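Questions About the Contract Vote at Brirkis

Who can vote?
Any member in good standing on 9th September. That covers all 286 people in the bargaining unit, including part-time and night shift. Dues that are behind can be paid up at the door.

What are we voting on?
A three-year agreement. The full text is at the union office on Seidel Street and a copy is posted in each break room.

What does it say about pay?
The lowest grade gets a lump sum of $348 at signing and a raise each February. Higher grades get the raise only.

What happened to the health plan?
The company wanted to move everyone to a plan with a $3068 family deductible. That is off the table. The current plan stays through the end of the agreement, but the weekly share goes up in the second year.

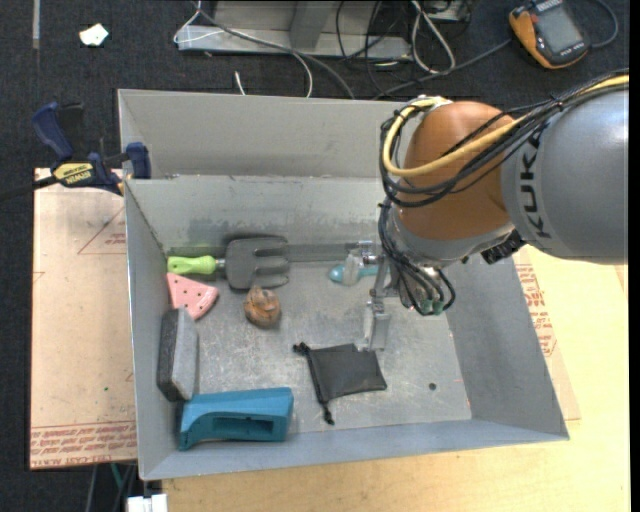

Hélder Quintela wrote in to ask why the second-year increase wasn't in the first bulletin, and said people on his shift only heard about it from a supervisor. The increase was agreed to after that bulletin was printed. It is on page four of the full text.

Can I vote if I'm on leave?
Yes. Call the office and ask for a mail ballot.

What if the vote is no?
The bargaining team goes back to the table. A no vote is not a strike vote - that would be a separate ballot, with its own notice.

Did the Hakia plant vote already?
Yes. They accepted, with 186 in favor. Their agreement is separate and does not bind us.

Where do I vote?
Ellamari Hall, lower level, 6 a.m. to 8 p.m. Bring your union card or your badge. Parking is in the rear lot.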